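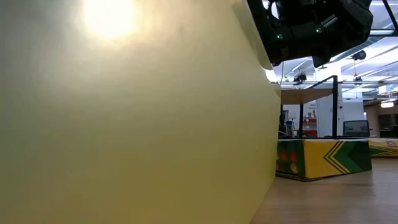
Pale yellow under overhead light: warm cream close to the reflection, greenish lower down.

The Difficult Yellow

When my wife and I bought our apartment in Oda, the kitchen was gray. The former owner had painted everything gray, also the inside of the cupboards. We decided on the first evening that it will be yellow, a light one, like the kitchen of my grandmother. I thought this would take one weekend. It took us until September.

The first yellow looked in the store like butter. On our wall, at four in the afternoon, it was like a medical cream. In the evening with the lamp on it became friendly again, and my wife said we should simply eat late.

I told this story to Notburga Grabner, who has mixed paint for most of her working life and now runs the color counter at Psarras, a family store near the old harbor. She did not laugh. She took a card from a drawer and walked with me to the door, then back to the counter, then to a corner by the brushes. In each place I saw another color.

"Yellow is the one they bring back," she said. "Blue they forgive. With yellow they come in the next morning and they are angry, mostly with the husband."

The store keeps 1000 color cards, and to my surprise 700 of them are some kind of white, cream or yellow. People want light, Grabner explained, and they believe that light is yellow. But a pale yellow has very little pigment of its own to defend itself. It takes what the room gives. A window to the north gives blue, and blue with yellow goes to green. A tree outside does the same in summer. A red floor can rescue everything, or it can make the wall look like a peach.

Shine is the second problem. A glossy surface returns the lamp to your eye, and near that spot the color almost disappears. Farther away it is darker than you expected. On a matte wall the change is softer, but matte does not like tomato sauce, and we are talking about kitchens.

Tamás Takács, a house painter who buys from Grabner, has his own method. He refuses to paint small squares on the wall. He paints 2 large boards, puts one beside the window and the other in the darkest corner, and leaves them there with the customer over a few days. He asks them to look at breakfast and again before bed. Some call him after one hour to say they are sure. He does not come.

"If they are in a hurry I recommend white," he told me. "Then they are angry too, but later."

He also told me to look at the old stairways in the street behind the post office. I had passed them many times. The lower part of the walls is oil paint, yellow and hard like a plate, and it is worn pale at the height of the hand. Upstairs, where the roof window is, the same paint is quite cheerful. On the ground floor it is the color of pea soup, and I must say I started to like it.

Our kitchen has now a yellow with a little red in it. Grabner wrote the mixture on the lid with a pencil. In the can it looked almost orange and my wife wanted to return it — I carried it upstairs anyway. In the morning it is yellow. At four it is still a bit green behind the refrigerator.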